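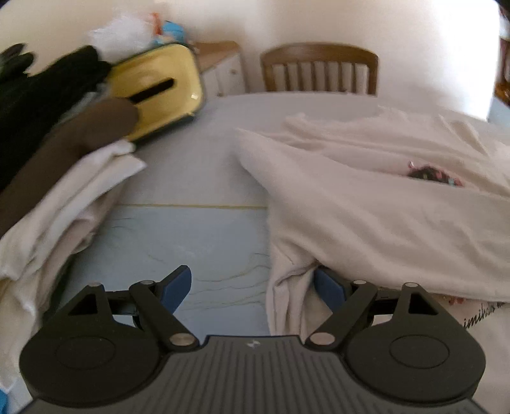

Un lector que firma Randatska me escribió el otro día que comparar pinzas de mano doblando ropa es como comparar coches aparcándolos: que eso lo pasa cualquiera, y que si quería enterarme de algo tenía que probar con tornillos. Le contesté con educación. Después le sugerí que doblara una camiseta con dos dedos rígidos y me mandara el resultado. Sigo esperando.

Llevo una temporada comparando 3 pinzas, las tres de las que se llevan en la mano y se accionan apretando, con la cámara montada encima mirando hacia los dedos. La idea es la de siempre: uno hace la tarea, la cámara se lo queda todo y luego el brazo de verdad intenta aprender algo de aquello. En mi caso el brazo es un Doležal de segunda mano con una holgura en la muñeca que ya considero parte de su carácter. De él hablaré otro día, cuando se me pase.

La ropa es mala materia. Un bloque de madera está donde lo dejaste y tiene la forma que tenía. Una camiseta blanca extendida en la mesa tiene una forma distinta cada vez que la tocas, y además es blanca sobre un tablero casi blanco, que para la cámara viene a ser una broma pesada. Con los dedos azules por lo menos sé dónde acaba la pinza y dónde empieza la tela. Antes los usaba negros y me pasé una tarde entera revisando imágenes en las que no había forma de distinguir la punta de la sombra de la punta.

La primera pinza, la Kundum, es la que más he usado. Dos discos grandes, los brazos articulados que salen de ellos y los dedos delante. Cierra bien, abre bien y pesa más de lo que uno quisiera a la media hora. El problema está en el borde de la tela. Para coger una sola capa hay que apoyar, arrastrar un poco y cerrar, todo con la misma muñeca, y los dedos planos son un poco resbaladizos para eso. Con las toallas va estupendamente, porque una toalla se deja coger por cualquiera. Con el algodón fino pellizcas dos capas donde querías una, y la segunda se viene de excursión.

La Cidora tiene los dedos más blandos y eso se nota. Coge capas sueltas con una delicadeza que casi emociona. También se tuerce de lado en cuanto tiras de algo que pese, y el gatillo tiene un recorrido muerto al principio que mi índice no termina de perdonar. El manual dice que se ajusta con 3 tornillos. Los he ajustado. Ahora el recorrido muerto está al final.

La tercera la monté yo con piezas impresas y es, con diferencia, la peor. La incluyo por orgullo.

Hice 189 repeticiones en total, repartidas a partes iguales entre las tres, siempre lo mismo: coger el bajo de la prenda, llevarlo hasta el cuello, soltar. Tuve que tirar 37. La mayor parte de las descartadas son mías y no de la pinza: la mano que entra en plano, el tirón a destiempo, yo hablando por teléfono y doblando con la otra mano como si tal cosa. Lo que me llevo de ahí es más impresión que estadística. La Kundum es la más repetible, la Cidora la más fina, y la mía hace un ruidito.

Sobre la cámara, una cosa que quizá le ahorre la tarde a alguien. El gran angular es comodísimo porque se ve la mesa de punta a punta, pero todo lo que queda lejos se curva y las costuras rectas dejan de serlo. Si vais a marcar puntos en la tela, corregid la distorsión antes. Yo lo hice después, y por eso tengo un directorio que se llama «bueno_final_2» y otro que se llama «este».

Probé también a acercar la cámara unos centímetros a los dedos. Se gana detalle en la punta y se pierde todo lo demás, incluida la otra mitad de la camiseta, que es donde uno pretendía ir. La devolví a su sitio.

Del controlador poco que contar. El Doležal recibe las trayectorias, las suaviza a su manera y las ejecuta con una calma notarial. Lo que yo hago en un gesto él lo reparte en varios, y en alguno de ellos suele acordarse de la holgura. He bajado la ganancia de la muñeca y parece que tiembla menos - o me he acostumbrado a verlo temblar.

A Randatska, por si lee esto: los tornillos también me gustan. Tengo una bolsa entera esperando turno. Lo siguiente, sin embargo, van a ser los calcetines, que hay que emparejar, y para eso quiero unos dedos con algo más de agarre. He pedido unas fundas rugosas para la Kundum y ya veré si caben en las puntas sin limar nada.

Archivado en: Cacharros, Pinzas y brazos | 11 sep 2025

Entradas recientes
Calibrar una cámara con una baldosa del baño
La holgura del Doležal, primera parte
Dedos impresos: blandos, duros y derretidos
Cables que no llegan por dos centímetros

Contacto | © 2025 Todos los derechos reservados | Volver arriba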